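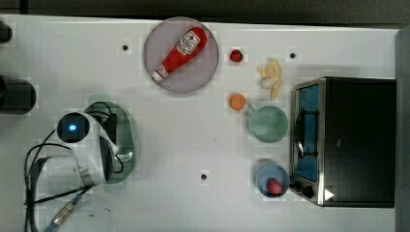
“零失败”三个字印在亲子烘焙盒的盒盖上已经好几年了，字号一年比一年大。我对这三个字的怀疑，最早来自盒子背面那行小字：“成品效果因烤箱而异。”既然因烤箱而异，零是怎么算出来的？说明书上画的总是嵌入式大烤箱，玻璃门擦得能照人，饼干在中层排得整整齐齐。多数人家里用的，是图中右侧那种放在桌面上的小烤箱，个头紧凑，旁边还得给盘子、番茄酱瓶子和一颗小草莓腾地方。加热管离食物近，门一开温度就掉，这类机器的脾气和说明书里那台大家伙差得很远。写说明书的人不可能不知道这一点，他们选择不写。

为了弄清这门生意到底在卖什么，我买了4个牌子的烘焙盒，Brernar、Golside、Zaidi和Nirkau各一盒，都是主打“孩子也能做”的饼干或小蛋糕，都承诺零失败，都在包装上放了一个鼻尖沾着面粉的小孩。我不太会做点心，家里的小烤箱平时用来热剩披萨。按厂家的说法，我正是他们要服务的人。

先说盒子里有什么

四家的配置大同小异：一袋预拌粉，一小包糖粒，一张烘焙纸，一本印得很漂亮的小册子。鸡蛋、黄油、牛奶自备。也就是说，真正花钱、容易变质、需要称量的东西都得你自己出。Brernar那盒最讲究，预拌粉用棉纸袋装着，系了一根麻绳，我家孩子花了不少时间解绳子，解完就对后面的步骤失去了兴趣。

Golside的盒子最重，标着净含量575克。我把它拆开，看了配料表，排在第一位的是白砂糖，第二位才是小麦粉，后面跟着淀粉、膨松剂和香草味的食用香精。这没什么可指责的，甜点本来就是糖和面粉。可是同一张标签的正面写着“从源头开始的手作”，我很想知道这个源头指的是哪里。小麦？甘蔗？还是那个把两样东西倒进同一只袋子的车间？

一袋面粉加一袋糖，在楼下超市都能买到，膨松剂一小盒可以用到过期。我没有去算每克贵多少，这种账网上早有人算过，每次底下都会有人回一句“买的是方便”。这句话我愿意认真对待。方便确实值钱，我自己也买切好的菜。问题是，这些盒子到底方便在哪里。

称量这一步省掉了，这是真的。可是省掉称量的同时，孩子也少了一件能做得有模有样的事。让小孩看着秤上的数字往上跳，一勺一勺加，加多了再舀回去，这恰好是整个过程里他们最不容易烦的部分。剩下来的步骤是软化黄油、打发、过筛、擀平，每一样都需要大人的手劲，每一样都没有省。厂家替你省掉的，是最适合孩子的那一步。

说明书的时间

Zaidi的小册子把整个过程分成几格漫画，写着“轻松半小时”。我从把黄油拿出冰箱开始计时，到最后一盘饼干放上晾架为止，一共用了3个小时。这里面有我手慢的因素，我承认。可是光“黄油室温软化”这几个字，就已经把半小时吃掉了。漫画里，黄油在第一格就是软的，旁边画着一颗笑脸星星。

面团要冷藏，册子上也写了，用的是比正文小一号的字，放在“小贴士”里。没有冷藏的面团进烤箱会摊成一片，压好的小熊会变成一团看不出头尾的东西，这是任何一本老式食谱都会放在正文里的内容。把它挪到小贴士，正文就显得短，正文短了，“半小时”才说得过去。我不认为这是疏忽。

还有分盘的问题。Zaidi给的量，按照册子上的间距摆，小烤箱的烤盘放不下，得分几次烤。每换一盘，烤箱都要重新升温，孩子在旁边问好了没有。册子上只有一盘，一次烤完，大家围着桌子笑。

专业的人怎么看

Lucero Montoya教了很多年的家庭烘焙课，学员里既有家长也有小孩。我把拆开的盒子摊给她看，她先看烘焙纸，说这张纸不错，又拿起预拌粉捏了捏，闻了闻，没有评价。

我问她，零失败有没有可能。

“有，你把标准定得够低就行。”她说，“膨松剂多一点，糖多一点，怎么烤都会鼓，都会甜。孩子说好吃，家长就觉得成功了。你要是问它是不是一块好饼干，那是另一个问题，盒子没答应过你。”

她对烤箱的看法比我还悲观。按她的经验，学员带来的问题里，烤箱温度不准占了很大一块，旋钮指着一个数，里面是另一个数，左边和右边又不一样。她上课的第一件事是让大家买一支便宜的烤箱温度计，放进去，空烧，看它到底是多少。

“你见过哪个烘焙盒里送温度计的吗？”她问我。

我没见过。送的是小旗子、彩色纸托、动物形状的模具，Nirkau那盒还送了一张“小小烘焙师”的证书，名字那一栏空着，可以自己填。

不过Montoya也没有顺着我的意思把它们一棍子打死。她认为有些家长连烤箱的预热灯都没认真看过，一只盒子能让他们站到厨房里，总比一直不站进去强。她有几个学员就是这么来的，做完一盒，觉得不对劲，想知道为什么不对劲。我提醒她，这等于说产品的好处在于它让人不满意。她耸耸肩，说很多课都是这么招到学生的。

关于那16块

Nirkau的盒面上写着可做16块小熊饼干。我照着模具压，面皮厚度用册子附的纸尺比过，边角料揉起来再压，直到剩下的面团压不出一只完整的熊。数目倒是对上了，最后一只少半个耳朵，我算它过关。在四个盒子里，这是唯一一处让我觉得写说明的人自己动手做过的地方，应当记上一笔。

可是味道没法替它说话。饼干出来偏硬，甜得发直，凉了以后有一股香精味停在舌根。我送了几块给邻居，邻居说“挺可爱的”。形状的确可爱。这类产品的评论区里，照片远比文字多，文字里“可爱”又远比“好吃”多。厂家显然也看得懂评论区，所以模具一年一换，配料表几年不动。

Brernar是四盒里口味最好的，黄油香出得来，边缘也脆。它的失败在另一头：小册子默认你有一台电动打蛋器，却只在最后一页的工具清单里提到。我是做到“打至颜色发白、体积膨胀”时才翻到那一页的。手动打发不是不行，打到后来胳膊发酸，颜色也没怎么白，我就当它白了。至于Golside，蛋糕中间塌了一块，外圈颜色已经深得不能再烤。我换过一层架子，小烤箱统共也没几层可换，结果是上面先焦。

我给四家的客服都写了同样的问题：零失败的依据是什么，用哪种烤箱测的，测了多少次。Golside回复了一段关于品牌初心的文字，附了一张下次购买可用的优惠券。Zaidi建议我“根据自家烤箱脾气灵活调整”，这话放在任何一本食谱里都没毛病，放在零失败旁边就有点滑稽。Brernar的回复最像人写的，说他们内部用的是商用烤箱，家用小烤箱“也做过一些尝试”。什么尝试，没有说。Nirkau到截稿时没有回信。

陪伴值多少钱

说到底，这些盒子真正卖的东西印在盒子侧面：高质量陪伴。我对这个词的抵触由来已久。一个下午跟孩子待在厨房里，本来是不用买的，现在它有了包装，有了步骤图，还有一个可以拍照的结尾。结尾很要紧。塌掉的蛋糕没人拍，于是家长会在最后关头把孩子请到一边，自己动手抹平、补洞、撒糖粒，撒得均匀好看，再把孩子请回来站在蛋糕后面。我做Golside那盒的时候就这么干了，抹到一半才发觉孩子已经在客厅看动画片。

有人会说，不就是一盒饼干，何必较真。我也问过自己。可是同样的话术用在吹风机上、用在净水器上，大家是会较真的。“零失败”如果是一个承诺，就该有人为它负责；如果只是一句热闹话，那就别印得比净含量还大。目前的情况是，买的人当它是承诺，卖的人当它是热闹话，出了问题，双方都怪烤箱。

孩子那边的账，和大人算的又不一样。我家那位对四盒饼干的排名，第一是Zaidi，理由是糖粒有蓝色的。那些蓝色糖粒进了烤箱以后有一部分化开，淌成浅浅的一圈，他认为这是故意的，还问下次能不能全部弄成这样。Brernar排最后，原因是那根麻绳。味道没有进入讨论。

我后来照Montoya写在纸条上的方子又做了一次，面粉、糖、黄油、一个蛋、一撮盐，没有盒子，也没有模具，面团搓成长条冻硬，拿刀切片。孩子负责看秤。切出来厚薄不一，薄的焦了边，厚的中间发软，用盒子的标准看，失败率相当高。那支温度计我也买了，空烧的结果让我对过去热过的所有披萨感到抱歉：旋钮和实际温度对不上，越往高处差得越多。

现在温度计就挂在烤架上。剩下的半袋Golside预拌粉还在柜子里，封口夹夹着，我还没想好拿它做什么，扔掉又觉得可惜。Nirkau那张证书被孩子拿去填了名字，填的是他那只玩具恐龙的。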